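Fistia, relatório de progresso ao financiador
Responsável: Anong Sombatkul

O período começou em fevereiro com um plano otimista, que a esta altura já ninguém defende em voz alta. O objetivo mantém-se: ensinar uma política de controlo bimanual a manusear papel a partir de gravações em primeira pessoa. Temos mais de 1000 demonstrações, das quais a equipa de anotação aceitou 80 por cento. As restantes aguardam que o Leif Oddsson e a Kolbrún Damgaard concordem sobre o momento exato em que uma folha deixa de estar pousada. 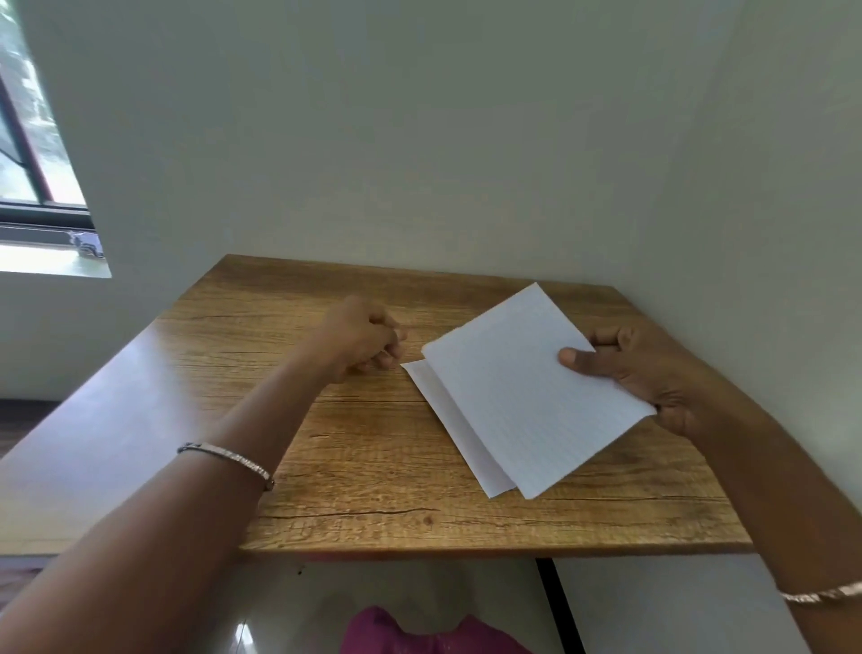 O papel continua a ser o nosso pior colaborador. As folhas sobrepostas confundem o estimador de contactos, que tende a ver uma só, e os dedos por baixo da margem ficam ocultos justamente quando interessam. A Brynhildur Kjærgaard treinou uma segunda versão com rótulos de oclusão. Erra menos na separação e mais na confiança com que erra.

Pedimos 2 meses adicionais para a transferência para o braço da Grurken, cujo controlador chegou com 6 manuais, nenhum do modelo que comprámos. O orçamento não muda. O Kaj Bjarnason envia em anexo a tabela de despesas, incluindo a rubrica de papel, que é modesta.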